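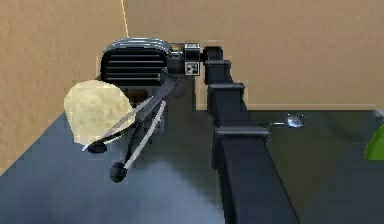

February
By Nwachukwu

I'd wanted to talk to the woman who runs the Vekby bakery ever since I moved to this end of town, and last month she finally gave in. "Come at four," she said, and I was daft enough to think she meant the afternoon!

So there I was in the dark with my notebook and no coffee, watching her tip rye flour into a bowl. She doesn't measure the water. "I did for the first year," she told me. "Now I look at the dough and it tells me off if I've got it wrong."

She came to bread late, after 11 years in the wages office at Stirico. I asked if she missed it and she laughed so hard she had to put the scraper down. "I miss the chairs," she said. "And sick pay. I haven't sat down before noon since we opened."

Her starter came from an aunt, who carried it over on the ferry in a jam jar (wrapped in a sock, apparently) and it still lives in the same jar. I got to smell it – apples, mostly, and a bit of wet dog. She feeds it last thing at night and again when she gets in.

We talked about money too, which people in small shops usually dodge. The new oven cost her 2968 pounds second-hand, and she was still paying for the old one. "My sister said I was mad. She's probably right, but she eats a lot of my bread for someone who thinks so." 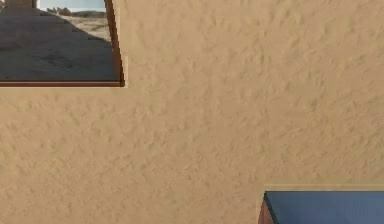
Getting the loaf right at home

I had to ask, as mine come out like doorstops. Her answer was quick: "You're not leaving it long enough. Everyone wants bread by lunch." She told me to mix it after supper, put it somewhere cool and go to bed. I tried it that same week and the crust was lovely, though the middle was still a bit sticky. I rang her up and she said I'd cut it while it was hot, which I had.

Recent posts
Soup for a cold week
A morning at the Gindumero market
My plum jam didn't set
Bus 642 to the coast and back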